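Hello Krystyna,

October's update on the Plustedbridge appointments tracker, a bit longer than last time as there's quite a lot to get through (sorry, put the kettle on).

The big news is that the register of public appointments now holds 3,953 entries. That covers every board, tribunal and inspectorate seat we said we'd cover in the bid, apart from the water and drainage bodies, where two of the departments still haven't answered my letters. I've chased both again and I'll ring them if I've heard nothing by the end of the month.

Most of my time has gone on acting heads. You'll remember we wanted to show how long people sit in a top job on a temporary basis before someone is properly put forward for it, and whether the acting person tends to get it. It's fiddlier than I'd hoped! Some departments publish a start date, some only mention it in a newsletter, and one changed the job title halfway through, so we had the same woman down as two people for a fortnight. Kazimiera spotted that one and has since gone back through all the renamed posts by hand, bless her.

We've also started sending text alerts, so anyone signed up gets a message on their phone when a nomination is announced or a hearing date moves. There are 500 people on the list now, mainly local reporters and council clerks, plus a few very keen retired folk who write back to correct my spelling. 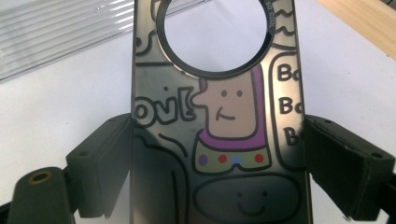 *Phone case with cartoon doodles and "SO COOL" lettering.*

The alerts did go wrong once. A hearing was put back and then put back again on the same afternoon, and everybody got six messages about it before Tomaszewski could switch the thing off. I wrote to the whole list to say sorry and we lost hardly anyone. There's now a pause built in, so repeat changes get rolled into one text.

On money, we're a little under on travel and a little over on hosting. Irkis put their prices up, and I'd like to move to Skoser before the next renewal. I'll send you the two quotes separately, but could you let me know whether a switch like that needs signing off at your end or if I can just get on with it?

Next up is the page on confirmation hearings: who sat on the panel, what was asked, how the vote went. Kazimiera has a draft layout and I think it's lovely, though the search box still can't cope with double-barrelled surnames. I'll send you a link once that's mended.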